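4. What Readers Do with a Correction

4.1 The item and its afterlife

We come now to the part of the study that gave us the most trouble and, I think it is fair to say, the most pleasure. The earlier sections followed the celebrity item from its first appearance on a gossip page to its pickup by larger outlets. We saw there how a soft phrase such as "a friend of the couple hints" tends to harden on the way. In this section we turn to the much quieter moment when the item is taken back, and to the people who had already read it, enjoyed it, and in many cases told a sister or a coworker before the correction went up.

Our material comes from the Vukčević archive, which holds saved copies of entertainment pages along with the reader comments beneath them. We kept to comments left on corrected items from two sites, Flirkus and Flendau, because both of them leave the old text standing and put the correction above or below it, where a reader has at least a fair chance of bumping into it. Sites that simply swap out the story were left aside. There is a good paper to be written about them, and we hope someone with more patience than we have will write it. After duplicates and obvious advertising were removed, we were left with 1,429 comments, all of which were read in full by Biljana Ionescu and then again by Krešimir Petkov, each working without sight of the other's notes.

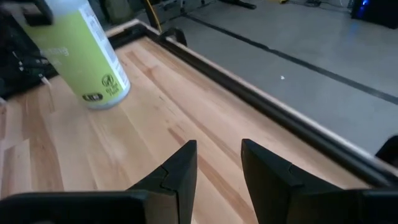
Figure 4. Open two-fingered gripper and wooden tabletop.

The coding scheme was kept simple, and it grew out of the comments themselves. We had started with a longer list borrowed from work on political news, and we let it go when it became plain that people who follow actors and singers don't talk about being wrong in quite the way that voters do. A voter who learns that a story was false may feel cheated. A fan may feel cheated too, but she may just as easily feel relieved, or a little let down that the secret wedding never took place, or pleased that she had doubted it all along. We wanted a scheme with room for all of these, and for the many comments that manage more than one of them in a single breath.

4.2 Accepting, setting aside, and holding on

The first group of comments accepts the correction outright. These are often short and friendly, and they tend to thank the site for clearing things up, even where the site was the one that muddied them. Commenters in this group seldom return to the original item in any detail. They are happy to have the matter settled, and they move along to the star's next film or her dog.

The second group sets the correction aside. Writers here don't dispute it, and they don't take it in either. They talk about the item as a piece of entertainment that was worth the reading whether or not it happened, much as one might talk about the plot of a soap opera. Pilar Riquelme, who read an early draft of this section, suggested that we should be slow to call such readers careless, and we have taken her advice to heart. Many of them are perfectly able to tell you which parts of a story were confirmed and which were not. They have simply decided that confirmation isn't what they came for.

The third group holds on. These are the comments most familiar from complaints about the gossip press, in which a denial is read as proof that there was something to deny. "They only print that when the lawyers call," wrote one Flirkus commenter, and the same thought turns up in dozens of forms. What surprised us was how much real knowledge goes into it. People who hold on know the publicists by name, they know which outlet had the exclusive on the last breakup, and they remember that a rumor about the same pair was denied two summers ago and then confirmed in October. Their suspicion is built out of experience, and some of that experience is sound. A denial in this business really has been followed by a birth announcement more than once, and readers who have watched it happen can hardly be expected to forget it.

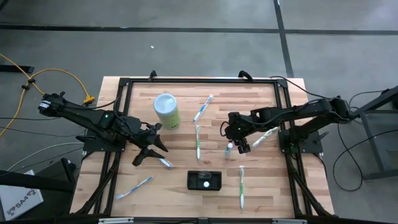
It would be tidy to report that the three groups are three kinds of reader, but the comments won't support it. Where we could follow a single screen name across several items, the same person accepted one correction with good grace and fought the next one tooth and nail. The difference seems to lie in how the reader feels about the star. A flattering rumor about a favorite is given up slowly, and an unflattering one is dropped with something close to joy — which will surprise very few people who have ever been a fan of anybody, ourselves included.

4.3 The conversations in Geltham

Comments are public performances, of course, and people may say things under a screen name that they wouldn't say across a kitchen table. For that reason Sosina Abera also carried out interviews in Geltham with 19 adults who told us they read celebrity news at least every few days. The talks were loose and unhurried. Each person was asked to retell a recent item they had enjoyed, in their own words and from memory, and only afterward to say where they had read it and whether anything had been added to it later on.

The retellings were lively and generous, full of asides about outfits and old boyfriends. Sources fared poorly. Several people were sure they had seen an item on television when it had reached them through a friend, and one woman worked out halfway through her own story that she was blending the troubles of two different actresses. She laughed, sorted them out, and went on. Where a correction was remembered at all, it was usually remembered as part of the drama, a kind of second episode in which the star hits back. Hardly anyone described it as a change to the facts of the first.

Thierry Rey has pointed out to us that this may have as much to do with how corrections are written as with how they are read. Both sites like to give a denial its own headline, with the star's anger up front and the corrected detail well down the page. A reader who skims will come away with the anger. We did not set out to test this, and our interviews can't settle it, but the comments left under plainly worded corrections do lean more toward acceptance than those left under the dramatic sort. We return to the wording of headlines in Section 5, where the two sites are taken one at a time.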